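Sorting Household Items for Reuse: What Students in Our Building Throw Away
Project report, Introduction to Waste and Materials
Group members: Jintana Luangrath, Kulap Thongsuk, Naima Abdel Hamid, Ekkachai Chaimongkol
Course instructor: Waraporn Rojanasak

1. Background

At the end of each term the hallways of Clollell Hall fill up with things people do not want to take home. Some of it ends up in the donation corner by the laundry room, but most of it goes in the dumpster. Our group wanted to know what kinds of items are left behind and how many of them could be used again by somebody else.

We chose small household items only. Furniture and electronics are handled by the housing office and have their own pickup, so we left those out. Food was also left out for health reasons.

2. Method

We put a collection box on each floor for 11 days in March. Every evening after 7 p.m. two of us emptied the boxes and took the contents to the study room on the ground floor. Each item was placed in one of four groups: usable as is, usable after cleaning, usable after repair, and waste.

At first we did not agree on what "usable after cleaning" meant. Kulap put a stained cushion cover in that group and Naima called it waste. We then wrote a short rule: if one wash in the building's machines would make the item fit to give away, it counts as cleaning. Anything that needs more work counts as repair. The items from the first two evenings were sorted again under the new rule.

We also handed out a one-page survey and got 33 answers back.
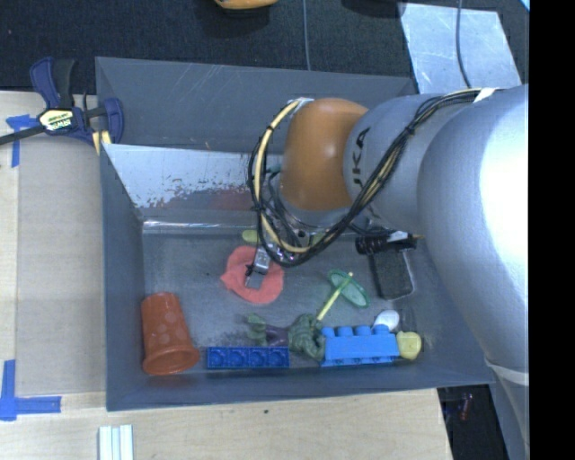
Small items took the longest to sort. A box with a few large things in it could be done in minutes, while a box of odds and ends kept two people busy for most of an evening. Soft items were harder to judge than hard ones, as wear on fabric is not easy to see under the study room lights. We ended up taking fabric items to the window and checking them the next morning.

3. Results

Kitchen items were the largest group. Mugs, plastic containers and single pieces of cutlery came in almost every day. Nearly all of the mugs were usable as is. The plastic containers were often missing their lids, and we counted those as waste, although one of us thought this was too strict.

Clothing came second. Most of it needed washing. Few pieces needed repair, usually a button or a zipper.

In the survey, 22 people said they had thrown away something usable in the past year. The most common reason was lack of time before moving out. Several wrote that they did not know the donation corner existed. Roughly 25 minutes was the longest anyone said they would spend sorting their own things.

4. Problems

The box on the third floor was moved twice and was used for ordinary trash on one evening. We threw out that evening's contents and did not include them. The survey went mostly to people we know, so it may not match the building as a whole.

We did not weigh anything. The scale we had planned to borrow was in use by another group, and by the time it was free we had already given away part of the first week's items.

5. Suggestions

Put a sign for the donation corner next to the elevators. Open it two weeks before the end of term. Keep clothing and kitchen items in separate bins, and add a bag for loose lids.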